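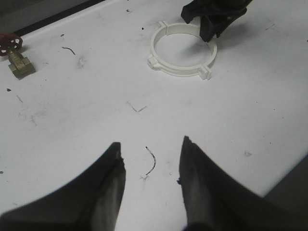 Golport Mending Room: Your Questions

Do I need to book before I bring something in?

No, just come by. We open at ten in the morning and stop taking things in at four, so that whatever is already in line gets a fair turn. October is our busiest month by a long way (everybody pulls out their winter coats at once and finds the zipper has given up!), so please pack a little patience along with the coat.

What do you mend?

Clothes, bags, blankets, curtains, soft toys and most things that can go under a needle. Last year 963 pieces came through the door, and 398 of those were pants, mostly gone at the knee or the inside thigh. We don't take shoes, leather jackets or wedding dresses. For those we usually send people over to Nijs, the tailor on the corner, who is very good and will tell you plainly if a thing isn't worth the money.

Does it have to be clean?

Yes please, washed and fully dry. If you're worried about losing a loose button in the machine, snip it off first and put it in an envelope with your name on it. 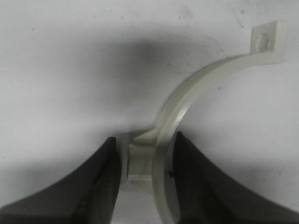
How long will it take?

A hem or a button is often done while you wait, and you're welcome to sit down with a cup of tea. Patches and zippers take up to 16 days. We'll call when yours is ready, so do write your phone number clearly on the tag, and if you haven't heard from us by then, call and ask for Mirjam De Graaf, who keeps the book.

What does it cost?

You pay for thread and parts and whatever else you feel like adding. A new zipper is the priciest part, and we'll always tell you the amount before we start.

Can I learn to do it myself?

Oh, we'd love that. The Vunska evenings are for beginners, from threading a needle up to darning a sock, and you can bring your own pile of mending along. We start at seven and wander home at nine, or a bit later if somebody is wrestling with a lining. Children over eight can come with a grown-up.

I found my grandmother's button tin. Do you want it?

We certainly do, along with zippers, elastic and cotton fabric in pieces bigger than a dinner plate. Leave them at the counter, or at the Zatedia library desk if that's closer for you, and they'll get to us by the end of the month.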